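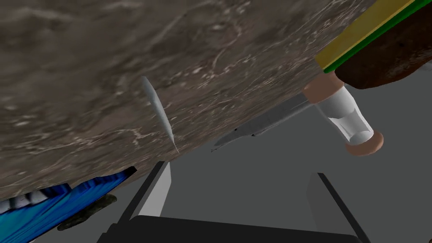
# Clomingate Travel Notes

June 4, 2019
By the Clomingate notes keeper

Search this site Search Go

Notes from my walking and driving trips, kept as plain text so that anyone can read them, search them or pull them into a map. It started as one long page about a week on the Grokell coast in March and it has got rather out of hand since then (in a good way!). There are now 1065 entries, each one a single stop: a viewpoint, a car park, a waterfall, a café with decent soup.

## What is in it

The entries are split over 9 files, one for each trip. Every line has the same fields:

- stop: the name on the sign, or my own name for it if there was no sign
- road: road or path number
- kind: view, walk, cave, beach, food, bed
- parking: free, paid, none
- notes: whatever I felt like writing that evening

The Hepburn files are the ones I am proudest of. The gorge path there is wonderful - steep steps, ferns everywhere, and a long stretch where you hear the river well before you see it - and I wrote up every bend. If you only read one file, read hepburn_gorge.txt, and start from the lower car park as I did.

## Using the files

Open them in any text editor or spreadsheet. Fields are separated by tabs. The Plastis file has an extra column for ferry times, which I copied from the board at the harbour, so please check them again before you set off.

Place names are spelt as I found them on the spot, and the same village may turn up under 2 spellings. I have left these alone.

## Known gaps

The inland half of the Plastis trip is thin. It rained for most of it and my notebook suffered badly. Heights are missing from the older files, and walking times are my own, with plenty of stops for sandwiches and for looking at birds.

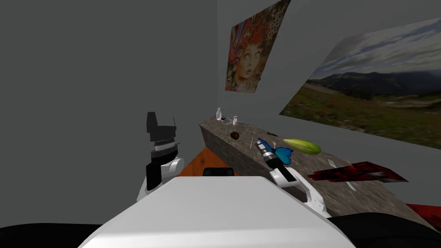

Can I do the whole Hepburn gorge path in one day?

Most people who are used to hills can. It is 10 miles there and back with a lot of steps, so start early and take lunch, as the kiosk at the top keeps its own hours.

## Reuse

Copy, change and share the files as you like. A mention of Clomingate Travel Notes would be lovely. Corrections are very welcome too, especially for the Grokell coast road, where the lay-bys seem to move every time I go back!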